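Skollel Home Textiles Support – progress report to the Brestodwood fund
Prepared by Hiyori Higuchi, Wed 17 January

This site uses cookies to remember your settings. By continuing to browse you accept our cookie policy. Accept | Manage preferences

1. Scope of the period

The grant covers bedroom linen work in private homes: handling and folding of white sheets and cloths, bed surfaces, and storage of clothing kept in the same room. The work plan lists 64 home visits. To date 23 have been completed, all in the Brovden district. Visits are made in pairs where the bed stands against a wall, as handling a full-size sheet alone in a narrow room takes too long.

2. Bed linen

Large pieces are worked from the side of the bed. One corner is raised first and the rest is let down over the edge, so that the long side can be found before any fold is made.
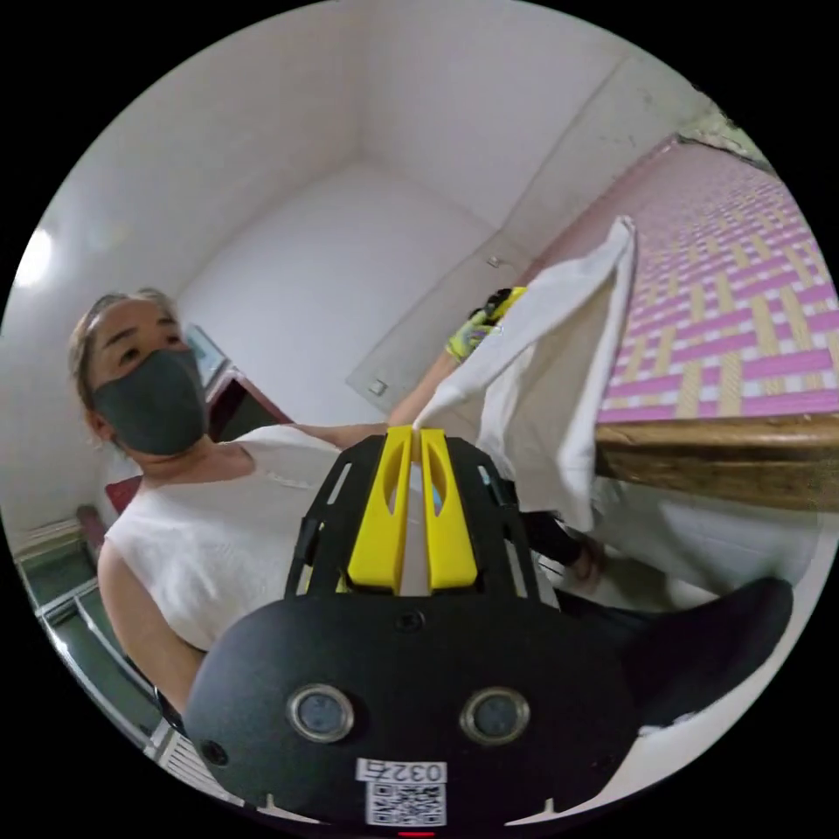 Folding time remains the least consistent figure in our records. It depends on the size of the piece and on how much clear surface the bed offers. The method sheet now allows a first fold in the air and a second on the bed, in place of the earlier rule that both be made flat. Masks are worn during linen work under the terms agreed in April.

Printed linen is recorded separately from plain. Glitter prints, such as a gold eagle with lettering on white, are folded with the print inward and are not pressed. The print is stiffer than the cloth around it and tends to decide where the crease falls. Quilts and cushions stay on the bed while the sheet is gathered.

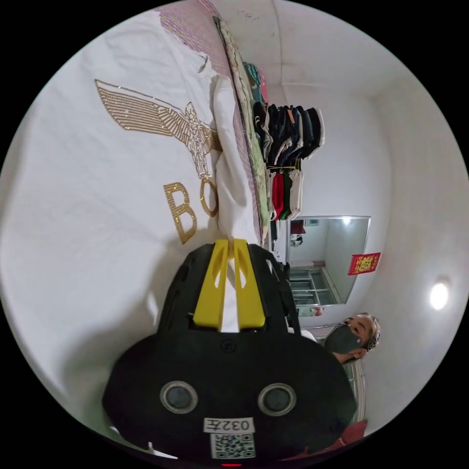

3. Room layout and hanging clothes

Most rooms visited have no separate linen cupboard. Clothes hang in a row along the wall, close to the bed, and the sleeping mat is the only large flat surface available. Folding is therefore done on the mat, lengthwise first. Hanging garments are left in their existing order – dark items are not regrouped unless the household asks.

Proposals for a second rail were put to 4 households and accepted by 3. Lanz has quoted for the fittings. The quotation is within the equipment line and no transfer between budget lines is requested.

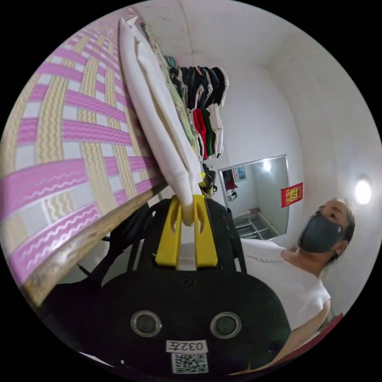
4. Woven mats

The mats need their own entry in the method sheet. Edge binding wears sooner than the weave, and a worn edge can catch on thin cloth when a piece is pulled across it. The revised instruction is to lift and set down. Small white items are to be gathered toward the middle of the mat, sorted there, and folded only after the large pieces have been put away.
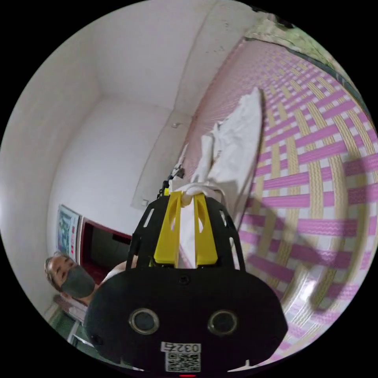 Crumpled white cloth on the plaid woven mat.

5. Next period

Remaining visits will follow the same order of work: large linen, small linen, hanging clothes. The visit form will gain one line for mat edge condition and one for printed linen. Rail fittings will be ordered from Lanz on receipt of written approval. Up to 3 visits may be moved to a later week if households request it; this does not affect the closing date of the grant.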